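Hose bench, pump test notes

Second run on the Flotari nozzle. The rep's sheet says the new bumper line package gets water moving faster with a smaller crew. Maybe. His crew knew which door the fire was behind.

Pulled the line 14 times off the old Honda portable. Three of those kinked at the first corner, all with the hose loaded the way the sheet tells you to load it. Thaís reloaded it flat, our way, and had no kinks, but she also walks slower than the rest of us, so I'm not giving the load all the credit. Reaction at the tip felt the same as our current nozzle to me. Wakana says lighter. We should put a scale on it before either of us repeats that to the chief.

Gauge at the panel read 43 when the inline one read 36. One of them is lying. Swap gauges before the next run.
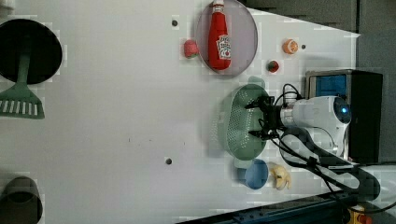
Raltberg, 6th February

Wakana Murakami swapped them. The low reading followed the gauge, so the inline one is junk and the October numbers that used it are suspect too. I've crossed them out in the binder. Thaís Aguiar wants to keep them with a correction of about 7. I don't trust a correction taken from one point.

Still to do: scale, longer stretch, somebody in full gear. No purchase request until then.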